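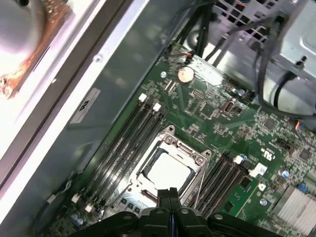

Ticket 224 - Pleltgate release pipeline stalls at packaging
Status: Resolved
Reported by: Milagros Calimlim

The nightly build stops at the packaging step after 110 minutes and returns exit code 13. Unit tests pass.

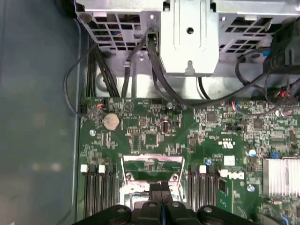
Remigiusz Zalewska: The build agent was waiting on a lock left by the Zirngate deployment job. The lock has been cleared and its timeout set to 30 minutes.

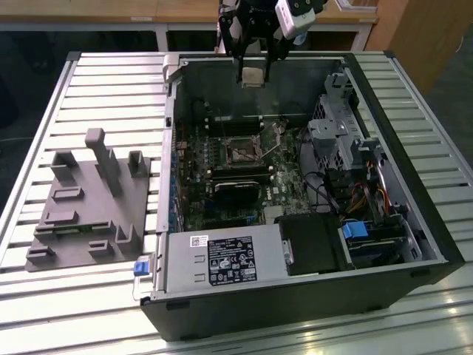
Two later builds completed normally. The same setting will be applied to Omeo in December - no action is required from users.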